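Home | What's On | Stage | Kids | Subscribe

August
By Pillai

I've now sat through the Dretell Players' outdoor panto 2 years running, and I'd happily go again — even with that wind coming straight off Pemdale hill! It's in the old bandstand, tickets are on sale until 6pm, and the dragon (my favourite) gets booed far too much.

The theatre is also running a poster competition for under-12s. Draw your best dragon, drop it at the Buseo box office, and the winner gets two front-row seats. Last year they had some 600 entries, so do be bold with the colours. 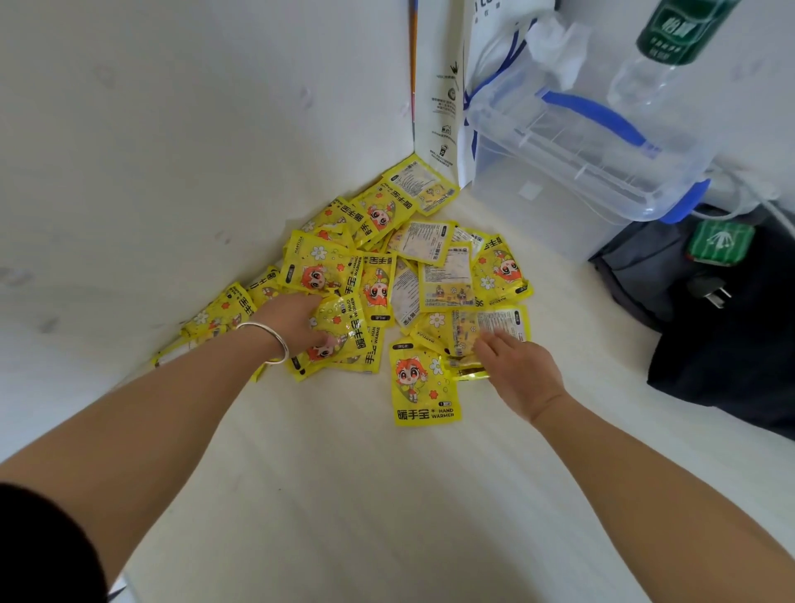 Hand warmers, printed with a cartoon face.

Bring a blanket too, and get there early for the good benches.

14 comments | 2 shares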